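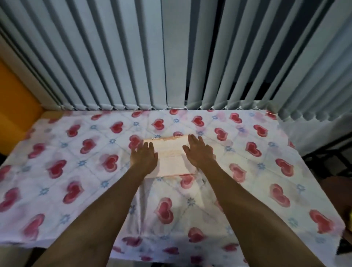 January
By Sarmīte Koppel

The town of Feltport will open a free linen library next month, giving residents a place to borrow sheets, pillowcases, towels and blankets for up to 30 days at a time.

The library will operate out of the former Restia dry cleaning shop on Mill Street, which closed two years ago. The town council approved a one-year lease on the building at its January meeting, along with money for shelving and two commercial washers.

Imad Boutros, who runs the town's household services office, said the idea came from calls his staff kept getting from people who needed bedding for a short time and had no good way to get it. Some had relatives coming to stay after surgery. Others had moved into an apartment with nothing but a mattress.

"We could send them to the thrift store, but the thrift store might have one fitted sheet in the wrong size," Boutros said. "Or they'd buy a cheap set, use it for two weeks and throw it out."

Borrowers will need a Feltport address and a library card or other ID. There is no deposit. Each household can take up to two full bed sets and four towels. Items come back unwashed in the same bag they went out in, and the staff will do the laundry on site.

The collection stands at 300 pieces so far. Most came from a donation drive held in the fall at the two elementary schools and the fire station. The rest came from the Jõgi, a 26-room guesthouse near the ferry landing that replaced all of its bedding over the holidays.

Kiyoshi Nishimura, the guesthouse manager, said the old sheets were still in good shape but no longer matched after several rounds of reordering. "Guests notice if the pillowcase is a different white from the sheet," he said. "At home you wouldn't care."

Donated items are being sorted by bed size, since many arrived with the labels washed blank or cut off. Twin and full sheets look much alike once they are folded, so each flat sheet is measured and marked with a colored thread in one corner: blue for twin, green for full, red for queen. King sheets are left unmarked. Fitted sheets get a cloth tag sewn inside the elastic.

Anything torn or badly stained is set aside for the animal shelter, which takes towels and cotton blankets but not pillows or comforters.

Not everyone on the council backed the plan. Gediminas Raudsepp, who cast one of two votes against the lease, said he had no quarrel with the service but thought the Mill Street building was too expensive to heat. He had asked for the library to be placed in the basement of the town hall annex, where there is already a laundry hookup.

"It's a big storefront with big windows, and we're going to fill the back third of it," Raudsepp said.

Boutros said the annex was considered but has no level entrance, and that carrying bags of wet or heavy bedding up the stairs would be hard on older borrowers. The lease can be ended after six months if the space does not work out.

The front of the shop will be used for a mending table two afternoons a week. Gusudetti, a sewing supply store on the same block, has offered thread, needles and the loan of a machine. Residents will be able to bring in their own sheets and clothing for small repairs, whether or not they borrow anything.

The town is still looking for crib sheets, twin-size mattress pads and warm blankets. Feather pillows will not be accepted. Donations should be clean and dry and can be left at the fire station between 9 a.m. and 4 p.m. — use the side door, as the front bay has to stay clear.

An opening date will be posted at town hall once the washers have been installed and inspected.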